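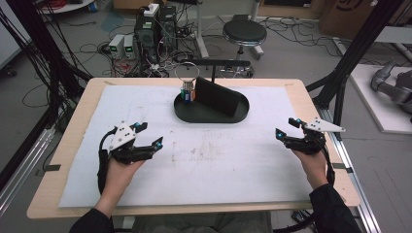
A small banded cup and a curved black panel on an oval tray.

Jul 27, 2023

Put the price on it

I have been going to the Salinas flea market since it had 92 stalls and a gravel car park. It has 166 now, plus a coffee van, and I still drive out most months. My complaint is a small one. Fewer than half the sellers put a price on anything.

The usual defence is that haggling is part of the fun. I like haggling too, but I need a number to start from. When a seller looks at my shoes before answering, I know the number is being made up for me. I put the thing down and keep walking, and I expect plenty of others do the same.

In April I found a set of six enamel canisters at a stall near the back fence. The lids fitted and the chips were honest wear. I waited while the owner talked to a friend, then waited while he wrapped a lamp for someone else. When I finally asked, he said he'd have to think about it. I had cash in my hand. I went and bought a pie.

The Tarkitz fair does it differently. Every item has to carry a tag, and the organisers walk the rows before opening to check. Sellers grumbled in the first year. The fair drew 3000 people this autumn, and the tagged stalls I visited were still bargaining all morning. A woman selling glass knocked five dollars off a jug before I'd said a word.

Tags help the shy buyer most. My neighbour collects old kitchen scales and won't ask the price of anything, so at Salinas she comes home with nothing. Young people furnishing a first flat are the same. They assume the colourful vase is 517 dollars when the seller would take twelve.

I do accept that tagging a whole trestle of odds and ends is dull work at five in the morning. A box marked "everything in here $4" would do. So would a sheet of paper taped to the table. The Nomov hall sale has run that way for years with masking tape and a marker.

Salinas takes stall bookings for the spring season next month. One extra line on the form would fix this.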